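Findisis issue tracker
Component: pose tracking / wrist camera
Ticket: 3207
Status: open, workaround in use
Version: Findisis tracker, branch Wysocka, with the Ruller calibration file
Opened: 2025-11-02

Summary

Tracker reports "OK" but the pose drifts when a large object of one color is close to the wrist camera.

Description of the problem

Good day. I use the hand-held gripper with the Findisis tracker to record demonstrations for our Rurkurau policy. The tracker computes the pose of the gripper from the wrist camera and the IMU. In most recordings the result is very good and I have no complaint.

The problem comes when the object in front of the camera is big and has no texture. In this situation the pose begins to slide slowly to one side, although the hand does not make such a movement. The status field stays "OK" during all this time, so the bad part of the recording goes into the training set without any warning. I found it only because the replay of the trajectory on the arm was wrong in the same place each time.

Expected: the status changes to "WEAK" or "LOST" when the tracker has not enough points.
Observed: the status is "OK" and the confidence value stays high.

How to reproduce

1. Start the tracker with default settings and wait for the message "map ready".
2. Bring the gripper near to a large smooth object with one color, until it takes most of the view.
3. Hold the gripper still for 20 seconds.
4. Look at the x and y values in the log. They should be constant, but they are not.

I repeated these steps 6 times and the drift appeared in all of them. With a small printed box in place of the smooth object I could not reproduce it.

Part of the log (I removed the lines which repeat)

[track] map ready, keyframes 100
[track] features requested 100, found 100
[track] state OK
[track] features requested 100, found 100
[track] inlier check skipped (cached)
[track] state OK

Please look at the line "inlier check skipped (cached)". In the good recordings I do not see this line at all.

Comment 1 (maintainer)

Thanks for the clear report. Can you say which feature threshold is in your config? Also please check if adaptive threshold is on. When it is on, the detector lowers its limit until it gets the number of points you asked for.

Comment 2 (reporter)

Yes, adaptive threshold is on. I did not change it, it was on after the installation.

I made the debug overlay and now I understand more. The detector wants 100 points and it always gets 100 points, but on the smooth surface it takes them from noise and from soft highlights. A highlight does not stay fixed on the object when the camera moves, so these points give a false motion. The points on the real background are few and all of them are in one narrow part of the view. I think the solver believes the majority.

I then tried three changes, one after another:

a) Adaptive threshold off. The number of points falls strongly near the object and the state changes to "WEAK", as I expected. But in normal parts of the recording it is now "WEAK" too often.

b) Adaptive threshold on, with minimum limit 20. Better. The drift is smaller but it did not disappear.

c) Same as b), and in addition the cache for the inlier check is disabled. Now the state goes to "WEAK" at the correct moment and the pose is held by the IMU until the background is visible again. On my computer the tracker is a little slower with this setting, but it is acceptable for offline processing.

Comment 3 (maintainer)

Option c) matches what I suspected. The cache key uses only the number of points, so when the detector fills up to the same number every time, the old result is used again. This is a bug on our side. The key should include the point IDs.

There is a second question, about the distribution of points. Even with a correct inlier check, a thin strip of background is a poor base for rotation. Would you be able to test a grid check? It divides the view in cells and lowers the confidence if too few cells have points.

Comment 4 (reporter)

I can test it. Please tell me the name of the branch when it exists.

One more remark for the person who will write the fix: a static mask does not help in my case. I use a static mask for the fingers of the gripper and it works well, but the object in front changes its position in the view during the approach, so I cannot know before where it will be.

Also I would like to have the state change written into the episode file and not only into the console log. At present I must compare the two by timestamp, and it takes me much time.

Workaround until the fix

In the tracker config:

adaptive_threshold: true
min_threshold: 20
inlier_cache: false

Recordings made before this change should be processed again from the raw video. It is not necessary to record them again.

Still to do

- cache key with point IDs (maintainer)
- grid check, first version (maintainer)
- test of grid check on the old recordings (reporter)
- state field in the episode file, to be moved to a separate ticket

Attachment 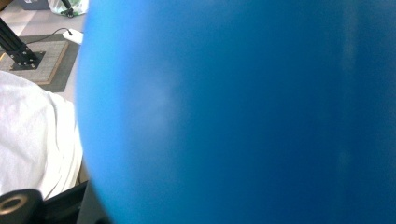 Wrist camera view for comment 2: blue surface close to the camera, background visible only on the left.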